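Regletas y alargadores sobre la mesa de trabajo: colocación, carga y limpieza

3/21/23 — Redacción técnica de Pemelville Taller y Casa
Tiempo de lectura: 6 minutos

La regleta de sobremesa es el elemento eléctrico peor tratado de una vivienda. Se compra para una temporada, se queda varios años y acaba recibiendo migas, virutas, tirones y cargas para las que no estaba pensada. Se recogen a continuación los criterios que aplicamos en mesas de cocina, escritorios y bancos de trabajo ligeros, con enchufe de pared situado detrás o a un lado.

Carga admisible

El primer dato que hay que leer es el del marcado de la propia regleta: tensión, intensidad y potencia máxima. Ese límite corresponde al conjunto y se reparte entre todo lo que esté conectado. Una regleta con varias tomas no admite la potencia nominal en cada una de ellas.

El cálculo se hace sumando las potencias de placa de los aparatos que vayan a funcionar al mismo tiempo. En el banco de pruebas de Cullach, donde montamos la mayoría de las mesas de esta serie, la lista habitual era la siguiente:

Lámpara de brazo: 28 W
Cargador de herramienta: 131 W
Pistola de aire caliente pequeña: 600 W
Cargador de teléfono: 19 W

La suma es de 778 W. Si el marcado de la regleta indica una cifra superior y el cable se encuentra en buen estado, el montaje es aceptable. Si el marcado no se lee, la regleta se retira. No se estima la potencia por el grosor del cable ni por el tamaño del bloque.

Los aparatos con resistencia de calentamiento se conectan directamente a la pared: hervidores, tostadoras, planchas, calefactores. La pistola de la lista es una excepción de taller, con uso breve y supervisado, y se desenchufa al terminar.

Queda excluida la conexión en cadena. Una regleta enchufada a otra suma contactos y resistencias de paso, y alarga el recorrido hasta la pared sin aumentar la capacidad. Cuando falta longitud, se sustituye el conjunto por una sola regleta con el cable adecuado.

Elección de la longitud

Se mide desde el enchufe de pared hasta la posición final del bloque, siguiendo el recorrido real del cable: bajada, borde de la mesa, esquina, subida. A esa medida se le añade un margen para que la clavija no trabaje a tracción. Un palmo basta.

El exceso es un problema frecuente. Los cables largos se guardan enrollados detrás de la mesa, y un rollo apretado disipa mal el calor. Con una lámpara y un cargador de teléfono el efecto es despreciable. Con cargas altas y continuas no lo es, y el cable debe desplegarse por completo antes de usarlo. El mismo criterio se aplica a los carretes.

Si el sobrante es inevitable, se recoge en bucles amplios, en forma de ocho, con una cinta de velcro floja en el centro. No conviene usar bridas de plástico: se aprietan de más, marcan la cubierta y obligan a cortar cerca del cable para retirarlas. Tampoco alambre plastificado.

Posición del bloque

El bloque se sitúa al fondo o en un lateral, fuera de la zona donde se corta, se lija o se vierte líquido. Las tomas quedan orientadas hacia el costado o hacia el usuario, nunca hacia arriba si sobre la mesa se trabaja con material que desprenda partículas. Una toma orientada hacia arriba funciona como un embudo.

La fijación depende del tablero. En tableros pintados o lacados, velcro adhesivo de perfil bajo, previa limpieza de la superficie con alcohol isopropílico y tiempo de secado completo. En tableros macizos de taller, tornillos en los ojales traseros del bloque, si los tiene. No se perfora la carcasa. En mesas que se despejan a diario es preferible no fijar nada y limitarse a que el bloque tenga un sitio asignado.

Conviene separar la regleta del fregadero y de la placa de cocción tanto como permita la encimera. En cocinas estrechas, como la del piso de Boden que reformamos en junio, la única solución correcta fue prescindir de ella y añadir una toma de pared.

Recorrido del cable

El cable no debe cruzar la superficie de trabajo. Sobre un tablero claro se ve bien, pero sigue enganchándose con la manga, con el canto de una bandeja o con la escuadra. El recorrido recomendado va del bloque al borde trasero por la vía más corta y desde ahí, a lo largo del canto, hasta el enchufe.

Los tramos que quedan en el aire son los que reciben los tirones. Un cable algo rígido, recién desenrollado, conserva la memoria del embalaje y se levanta del tablero formando arcos. Se corrige extendiéndolo en el suelo durante unas horas a temperatura ambiente, sin calentarlo y sin doblarlo en sentido contrario.

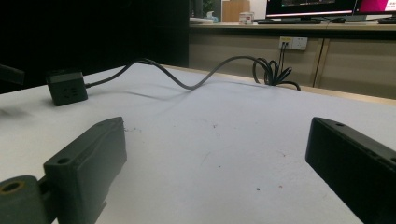 Para sujetarlo al canto se emplean grapas adhesivas abiertas, que permiten sacar el cable sin despegarlas. Las grapas de clavo se reservan para instalaciones fijas. La primera se coloca cerca del bloque y la última antes de la caída hacia el enchufe, de manera que un tirón accidental lo absorba la grapa y no la clavija — los contactos de una toma de pared se aflojan con el esfuerzo lateral repetido, y una toma floja se calienta.

Cuando el enchufe está montado en el frente de un mueble, hay que comprobar además que ninguna puerta ni cajón roce el cable al abrirse. Si hay dos clavijas en la misma placa, los cables se dejan caer en paralelo, sin cruzarlos por delante.

Limpieza del tablero y de la regleta

Orden de trabajo:

1. Apagar los aparatos y desenchufar la regleta de la pared. El interruptor del bloque no sustituye a la desconexión.
2. Retirar el bloque y el cable de la mesa.
3. Aspirar las partículas sueltas con boquilla de cepillo. En superficies mate, arrastrarlas con un paño seco puede dejar rayas brillantes que ya no se eliminan.
4. Pasar un paño de microfibra humedecido con agua y jabón neutro, bien escurrido. Secar.
5. Tratar las marcas de color por separado. Las de lápiz o cera salen con goma blanca; las de rotulador, con alcohol isopropílico aplicado en el paño, tras probar en una zona oculta.
6. Cepillar las tomas con una brocha seca de cerda blanda, con el bloque boca abajo. No soplar con la boca y no introducir objetos en las ranuras.
7. Limpiar la cubierta del cable con el paño casi seco, de extremo a extremo. Este paso sirve también de inspección.

El bloque no vuelve a conectarse hasta que todo esté seco. La pasta limpiadora Pramanik que usamos para las manchas del banco queda descartada en lacados mate: contiene abrasivo fino y pule la zona tratada.

Inspección

Se hace al limpiar, con la regleta desconectada. Motivos de retirada inmediata:

— Cubierta del cable agrietada, aplastada o pegajosa.
— Decoloración u olor a quemado en cualquiera de las tomas.
— Clavijas que entran sin resistencia o se salen solas.
— Carcasa abierta, deformada o con piezas sueltas en el interior.
— Interruptor que no queda firme en sus dos posiciones.

La cinta aislante no es una reparación. Una regleta dañada se lleva al punto limpio como residuo eléctrico, con el cable incluido, después de cortar la clavija para que no vuelva a utilizarse. El corte se hace siempre con la regleta desenchufada.

Última actualización: se ha corregido la lista de cargas y se ha ampliado el apartado de limpieza.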